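Subject: Re: [sakholm-reuse] The divided bin, and what belongs in it

Hello all,

Thank you for writing in about the bin, and please don't feel bad for asking. I have been sorting odds and ends on the Votwood side for a good long while now, and I still stand there with a yogurt lid in my hand wondering where on earth it goes!

To your first question: yes, please do keep using the big gray one with the two compartments. I know the divider looks rough. The finish is worn in a ragged band along the lower part and there are thin dark scratches above that, but I like that bin very much and would hate to see it go. The stains on the floor of it are another matter. I have been at cloudy marks like those with baking soda and a soft sponge at home, and got them down to something I could live with, so I'd be glad to bring my tub of it along (the good sponges too, if I can find where I put them).

On the foil — ball it up, as big as you can get it. Little scraps slip through everything, and a nice fat ball made from a week's worth of wrappers is so much easier to pick out. Shiny colored foil can go with the plain for now. If it springs open when you squeeze it, it's most likely plastic film, and that goes in the regular trash.

Plastic cups and clear containers are fine together until we have more of them. I would only ask that you rinse them first and leave the lids off, so we aren't greeted by last Thursday's juice. The see-through green cups are popular with the seed-starting people, so if yours isn't cracked, set it aside.

Tools are where I'd like us all to slow down a bit. Anything with a handle shouldn't be in with the cups and foil when we're finished. It's so easy to reach past a bottle and not notice what is at the end of the row, and the Leclerc shed has a whole shelf for handled things.

As for your question about the upper compartment, let's keep that one clear for whatever we can't agree on. We settled it that way in April and I think it's been a kindness to everybody's temper.

I can be there for three hours on the next sorting day, and I'll bring the lemon bars.

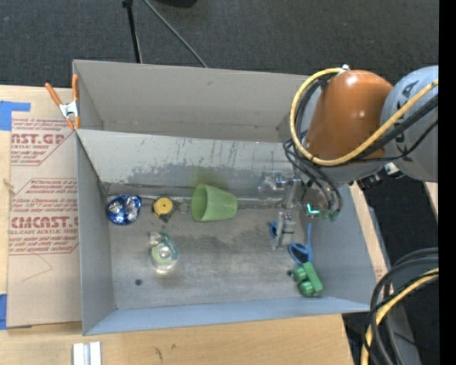 *By the Votwood sorting table, for the Sakholm reuse list | Tuesday, April 16, 2024*

> Hi everyone, I'm new on the Faden side and had a go at sorting for the first time. Is the old gray bin still all right to use? The divider is pretty worn and the bottom is stained. Also, does foil go in loose or in a ball, can cups and bottles share, and is the upper part meant for anything? Thanks so much for your patience with me.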